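Week 4 notes: Sorting a mixed bin
Household Organization, Section 16
Jarrah Pomare
Posted 10 January 2025

Okay, picking up where we ran out of time. A few of you asked me to write up the part about mixed bins, because I talked fast and the marker was dying. So this is my attempt, plus a couple of things I forgot to say.

A mixed bin is any container where things ended up together by accident of timing. Your junk drawer is one. So is the tub in the garage you filled the night before the movers came. The contents don't share a use or a room, and usually they don't even share a shape, and that makes people freeze. They pick something up, have no idea where it goes, and put it back down. I did this with my own hall closet for an entire August!

What I want you to practice is the first pass. In the first pass you don't find homes for anything. You only ask what kind of thing it is, and you say it out loud if you're working with a partner (yes, it feels silly, do it anyway). Tool. Kitchen. Cleaning. Toy. Don't know. "Don't know" is a real category and it gets its own spot on the table. Please don't force a thing into a group just to keep that spot empty.

Somebody asked about stuff that fits in two groups. A sponge is the classic one – kitchen or cleaning? My answer is to go with where you'd walk to look for it. In my house that's under the sink, so cleaning. If you and your partner disagree, write both down and move on. We'll argue about it as a class, and last term that argument was the best ten minutes of the week.

Now, the order you take things out. Start with whatever is long or awkward. A stapler, a pair of pliers, a spatula, anything that lies across half the bin and props other things up. Once it's gone you can see what's left. After that go for whatever is resting on top of something else. A cup half over a sponge comes out before the sponge, simple as that. Small things come last, and they drift into corners, so check the corners before you say you're done. If your bin has a divider, check both sides of it.

A word on the container itself. I like a plain metal bin for practice since it can take a beating, and ours certainly have. Scratched paint is fine. Set it on a table at a height where you can reach the floor of it without bending, and leave yourself bare tabletop on at least one side for your groups. If a bin wants to slide or the walls flex, put a spring clamp on each side. The hardware store kind does the job.

For homework, do one first pass at home on a drawer or a box you've been avoiding. Set a timer for 16 minutes and stop when it rings, even in the middle. Write down your groups and whatever landed in "don't know." I don't need photos of your drawer and I won't judge it, I promise. Half a page is plenty.

Reading is chapter 9 in the Kingi workbook. You can skip the section on labels, we'll get to labels later and I disagree with a good bit of it anyway. The download code for the worksheet is 3176, and it goes in the box on the Lodine course page.

Next week we start the second pass, where things get homes. Bring your list, and bring one thing from your "don't know" pile if it's small enough to carry. Last time a student brought in a part from an old window blind and it took the whole room to figure it out.

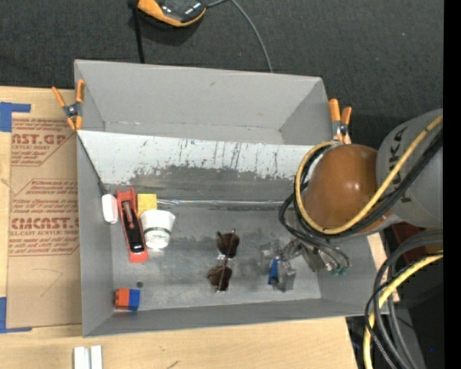 If you missed class, borrow notes from the person next to you first and then email me with whatever still doesn't make sense. I check messages in the evening, and I'm in the room early if you'd like to talk through your groups before we begin.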